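Section 4: Using the Jarnen Soft Bonnet Dryer

Read this section before you use the dryer for the first time. It covers fitting the bonnet, drying on rollers, conditioning under heat, and looking after the hose and filter. For the travel case and the wall bracket, see Section 6.

Before you start

Take the base unit, hose and bonnet out of the packing. Remove the cardboard ring from inside the hose collar. It is easy to miss, and the dryer will shut itself off within a minute if the ring is left in.

Check that you have the following:

Base unit with power cord
Flexible hose with a collar at each end
Bonnet with drawstring and cord lock
Spare filter screen
Ear guards (one pair)

The bonnet fits over rollers of any size up to the Grosholm jumbo set. Larger rollers will press against the fabric and block the air channels.

CAUTION: Do not use the dryer in a bathroom while the tub or sink is filled. Do not reach for a dryer that has fallen into water. Unplug it at the wall first.

4.1 Fitting the hose and bonnet

1. Set the base unit on a flat, hard surface. A bed or a couch cushion will cover the air intake on the underside.

2. Push the wide collar of the hose onto the outlet and turn it clockwise until it clicks.

3. Push the narrow collar into the opening at the back of the bonnet. Turn until the two arrows line up.

4. Plug in the base unit and switch to COOL. The bonnet should fill evenly. If one side stays flat, switch off and look for a twist in the hose.

5. Switch off before you put the bonnet on.

Note: The hose stretches to its full length only when warm. Do not pull it out by force on first use.

4.2 Preparing your hair

Towel-dry until your hair is damp and no longer dripping. Comb from the ends up with a wide-tooth comb. If you use a setting lotion, work it through now. Aerosol products must be kept away from the dryer, and you should wait until any spray has cleared from the room before switching on.

Section the hair with clips and wind each section smoothly. Ends that are bent or tucked the wrong way at this point will dry that way. For fine hair, take sections no wider than the roller. Thick hair does better with narrower sections and more rollers, and it will also need longer under heat.

Metal clips become hot under the bonnet. Use the plastic kind, or place a folded tissue between the clip and the scalp.

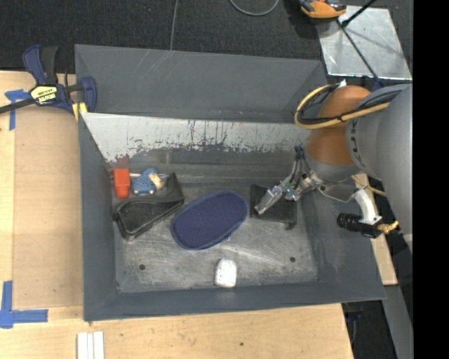
Metal bin with assorted items on a wooden tabletop.

4.3 Drying on rollers

1. Put on the ear guards.

2. Place the bonnet over the rollers with the hose at the back of your head. Make sure that no hair is hanging out at the neck or forehead.

3. Draw the cord until the edge sits snugly on the skin. You should be able to slide a finger underneath.

4. Switch to LOW for the first few minutes, then move to MEDIUM if it is comfortable.

5. When the time is up, switch to COOL and stay under the bonnet for 6 minutes. This sets the curl. Skipping it is the most common cause of curls that fall out the same day.

6. Switch off, loosen the cord and lift the bonnet from the front.

7. Unwind one roller at the nape and feel the hair. If it is still damp in the middle, wind it back up and go again on MEDIUM.

Drying times depend on length, thickness and how wet the hair was to begin with. Write down what worked the first couple of times. Most users settle on a time and stay with it.

CAUTION: Do not use HIGH on bleached hair or on hair that has been chemically relaxed in the past two weeks. If your scalp stings or feels too hot, switch to COOL at once and take off the bonnet.

4.4 Conditioning under heat

The dryer can also be used with a deep conditioner or a hair mask, as long as the product label says it may be used with heat.

1. Apply the conditioner to clean, damp hair.

2. Cover all of the hair with a disposable plastic cap. The bonnet lining must not come into direct contact with conditioner, which clogs the air channels and is hard to wash out.

3. Fit the bonnet over the cap and select LOW. Do not use MEDIUM or HIGH with a plastic cap.

4. Leave for the time given on the product label, then let the hair cool before rinsing.

Do not use the dryer with permanent color unless the color maker's directions call for heat. Color that is heated when it should not be can come out uneven - usually darker at the roots.

4.5 Cleaning the filter

Lint and loose hair build up on the filter screen. Check it after every 4 uses.

1. Unplug the dryer and let it cool.

2. Slide the grille on the base unit toward you and lift out the screen.

3. Brush off the lint with a dry, soft brush. An old toothbrush works well.

4. If the screen is sticky from hairspray, wash it in warm water with a little dish soap and leave it to dry completely.

5. Put the screen back with the tab facing out and close the grille. The dryer will not start with the grille open.

The bonnet can be washed by hand in cool water. Hang it up by the loop. Do not wring it, iron it or put it in a tumble dryer.

4.6 If something goes wrong

Dryer stops during use: The heat cut-out has tripped. Unplug, clean the filter, wait until the base is cool, and try again.

Air is weak: Check the hose for kinks and make sure both collars are fully turned.

Bonnet slips back: The cord is too loose, or the hose is pulling. Move the base unit closer to your chair.

Smell of dust on first use: Normal. Run on MEDIUM for a few minutes with the bonnet off your head.

Smell of burning at any other time: Switch off, unplug and do not use the dryer again until it has been checked.

Spare hoses and filter screens are sold under part number 2129. Screens from the older Yensuk model are the same shape but slightly thinner, and they should not be used in this dryer.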